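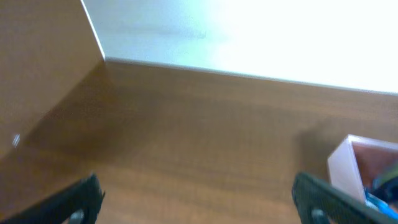 Moving in with another adult after forty is mostly a negotiation over surfaces. My partner, Parviz Soltani, arrived at the apartment on Lestberg Street with four boxes of records and a firm belief that anything flat is storage. I believe a tabletop should look like the one here, with a plain brown panel going up from it, a white wall past that, and not a single receipt. We have been discussing this since October.

The first 12 weeks went well, by which I mean we were both being polite. Then the politeness wore off and we learned what the other person does with a wet towel.

I called my friend Niloufar Azimi, who has lived with the same man for nearly 3 decades. She told me to pick two things to care about and let the rest go. I asked if I could have nine. She said she had to get back to work.

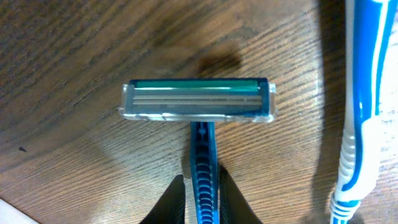
Qianru Xiong

So I picked two. The first was the sink. The second was the small stuff that travels: keys, coins, a blue-handled razor that ends up on a wooden table as if it had been served there. Parviz picked his own two, and both of them were about how I load the dishwasher.

We wrote the four rules on the back of a gas bill and stuck it to the fridge. It has since been covered by a takeout menu - his - and a dental reminder, which I have to admit is mine. The records are still in their boxes. He says he's waiting for the right shelf, and I've stopped asking what the shelf is waiting for.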